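Clallow Table Paper – Brown, 131 m Roll

Home / Workroom Supplies / Papers and Covers / Clallow Table Paper

In stock at our Steseo Street warehouse. Sold by the roll.

Clallow is a plain brown paper for covering cutting tables, packing benches and craft tables. It comes on a stiff cardboard core and fits most bench-end dispensers. One side is slightly smoother than the other, and either can face up. We have sold it to dressmakers, upholsterers, framers and schools for years and it is the paper on our own tables.

The weight is heavy enough to lie flat without rippling once it is pulled tight and taped under the edge. It takes pencil, chalk and felt pen. Felt pen will show through to the table if you lean on it, so put down a second layer if the tabletop matters to you.

Specifications
Colour: natural brown
Finish: uncoated, matte
Roll length: 131 m
Core: cardboard
Coating: none
Product code: CL-131-B

Joining two widths

On a wide table you will need to run two lengths side by side. Overlap them by 4 cm and tape the join from above, with the top sheet's edge facing away from where you stand. Cloth dragged towards you will then slide over the join and not catch under it. Leave the paper overnight before the final trim if it has come in from a cold shed.
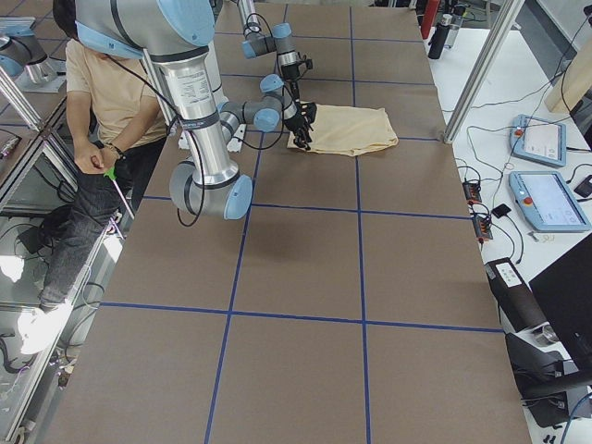 Marking out is worth doing before the table goes into use. Pencil lines rub off within a few days on a busy table and chalk gets into light fabrics. Coloured tape lasts longer and can be seen from the far end of the room. Blue stands out well against the brown – two lines down the length of the table and two across will divide it into large panels, and a pale cloth such as a yellow one is easy to see against both colours. Use a low-tack tape if you expect to move the lines. Ordinary packing tape will take the face of the paper with it when it comes up.

Rivadeneyra low-tack tape is listed under Tapes and Adhesives. We stock it in blue, white and green.

Changing the cover

Pull the old sheet from one end and roll it as you go so the pins and thread ends stay inside. Check for staples before it goes in the recycling. Tape should be stripped off first, as most councils will not take paper with a lot of tape on it.

Not suitable for

Wet work, hot glue, or ironing directly on the surface. The paper is uncoated and will cockle if water sits on it. For dye and paint tables see Joltura Coated Bench Cover. It is also not food grade.

Price and delivery

$47 per roll, GST included. Discount applies from 4 rolls. Rolls are heavy and go by road freight to a business address or depot. Please have someone there to help unload. Orders placed before noon leave the warehouse the same day.

The wide dispenser (CL-D2) is out of stock until September. The narrow one is available but does not fit this roll.

Customer comments

"Lies flatter than the last brand we had. Would like a wider one." – Sheyla Zapata

"Good paper. One roll came with a crushed end and the first 2 metres were no use, replaced without fuss." – Halima Kariuki

Trade accounts and bulk enquiries: Kirstin Galbraith, workroom supplies desk.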